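About Rusis

Rusis is a small workshop that sets up and looks after one kind of machine: a robot cell that turns the pages of printed music. We call the cell Ollia. It is the only product we have, and we like it this way.

The company was started by Yu-ting Chu, who studied piano before she studied engineering, and Tin-yau Tang, who repaired packaging machines for many years. On January 12, 2018 they signed the lease for our first room in Drakow. At that time the cell could hold a page but could not turn it, and the first months went mostly into learning how paper behaves.

How we set up a cell

A new cell needs 2 days. On the first day we bolt down the base, bring the arm to its home position and check every cable through the full movement, because a cable that is too short will show the problem only at the far end of the reach. On the second day we work with the music itself. The stand is placed first and the arm is taught around it, never the opposite. We tried the opposite for one winter and we had to teach every position again each time somebody touched the stand. 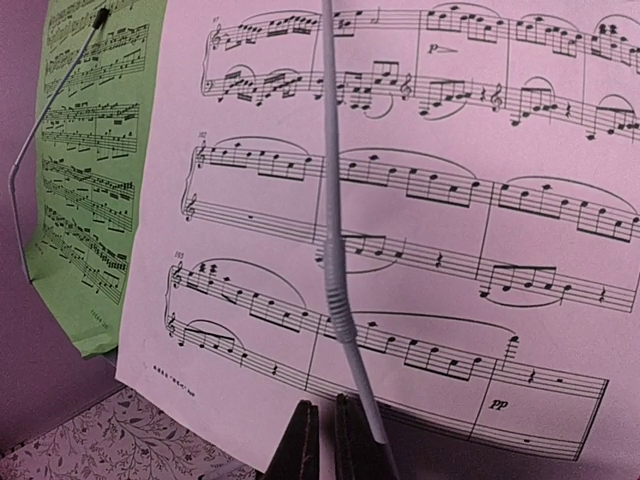 For teaching we ask the customer to give us real scores and real copies, with the weight of paper they will use. A copy on colored paper from the office printer does not bend like a page from a bound edition. We run 60 turns with each paper before we write the values in the cell book. If the finger takes two sheets together, we reduce the pressure a little and begin the 60 turns again from zero. It is slow work, but we did not find a faster way that we trust.

How we look after it

Every cell is visited after 3 months and then every 6 months. The visit follows the same order always:

Clean the fingers with a dry cloth, no alcohol.
Check the screws of the fingers and mark them with paint.
Look at the cables where they bend the most.
Clean the camera lens and repeat the calibration.
Run the slow test, then the test at normal speed. 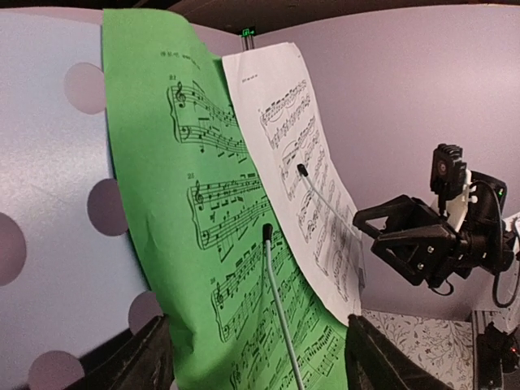 Most faults which we meet are small. A screw becomes loose, a camera moves by the width of a hair, and then the arm arrives beside the page corner and not on it. For this reason the customer should not correct the positions by hand before we have checked the camera - a corrected position hides the real fault, and the next visit takes double the time. Small parts we exchange on site. For a fault in the arm itself, Tin-yau brings the joint to our bench in Drakow and we lend the customer our spare unit, Tam, until it is ready.

Visiting us

The workshop is closed for two weeks in July. In the other months you are welcome to come and see a cell during its setup, but please write to Yu-ting before, so that we can tell you which day the arm is running. If you bring your own scores, please bring also a copy on which we may make marks.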